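Datasets / Manipulation / Teleoperation

# Plakden Zip: two-arm pouch handling by remote control

Maintained by Tamara Costache and Inès Texier, Ledlow

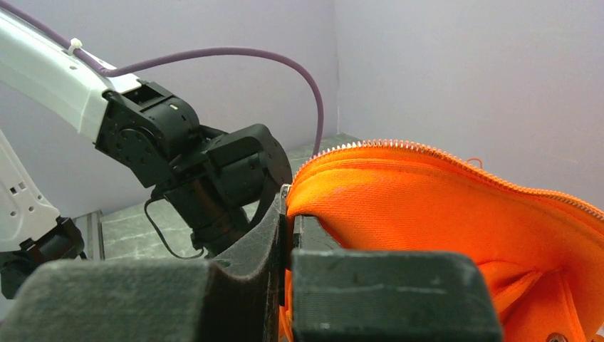 Plakden Zip is a set of teleoperated recordings made for learning to open and close soft zipped items with two arms. An operator drives both arms through a pair of hand-held leader arms and the follower arms copy the joint positions. The hard part of the task is the hold. With a soft case such as the orange one, the fingers have to grip one end firmly so that the zip line stays in a shape the other arm can follow, and the fabric folds differently each time it is picked up. We kept the wrist views at full rate for this reason, as the teeth and the zip pull are often easier to find there than from overhead.

18 likes · 6 comments

## What is in it

- 70 episodes, each one a full attempt from first contact to release
- 13 different pouches and cases, all soft, all with a single zip
- 4 operators, of whom two had never used leader arms before
- Wrist views from both arms and one fixed overhead view
- Joint positions, commanded positions and gripper opening for both arms
- A short text instruction for each episode, typed by the operator

Failed attempts are included and marked `success: false`. We count an episode as a success if the zip travelled the full length and the item was put down without being dropped. If you only want clean demonstrations, filter on that field before training.

## How it was recorded

All recording was done in December on the Moulin bench at Ledlow. The item is set down by hand in a new position before each episode. The operator sits beside the bench with a direct view of the arms and may also look at the wrist views on a monitor. Operators were told to work at a comfortable speed and to stop if the fabric caught in the zip. They were not told which arm should hold and which should pull, so both arrangements appear.

Recording starts and stops with a foot pedal. There is usually a second or so of stillness at the start of an episode. We have not trimmed it.

## Layout

Each episode has its own folder containing `left_wrist.mp4`, `right_wrist.mp4`, `overhead.mp4`, `state.parquet` and `meta.json`. Timestamps are in seconds from the pedal press. Gripper opening runs from 0 (closed) to 1 (fully open) and is the measured value. The commanded value is in a separate column and will differ from it whenever something is between the fingers.

To load an episode:

`from delum import load_episode`
`ep = load_episode("plakden_zip/ep_013")`

Delum is our own reader. The files open without it if you prefer to write your own.

## Known problems

- Force is not measured. The gap between commanded and measured gripper opening gives a rough idea of how hard the fingers are closing, and no more than that.
- The overhead view loses the zip pull when an arm passes over it.
- Instructions are not consistent. "Close the case" and "zip it up" mean the same thing.
- Background and lighting hardly change. Do not expect a policy trained only on this set to work on another bench.

## Changes

v1.1: fixed left and right being swapped in the metadata of two episodes. Inès rechecked the rest.
v1.0: first release.

Questions and corrections go in the issues tab. Please give the episode number.

Tagged: bimanual, deformable objects, demonstrations
Shares 4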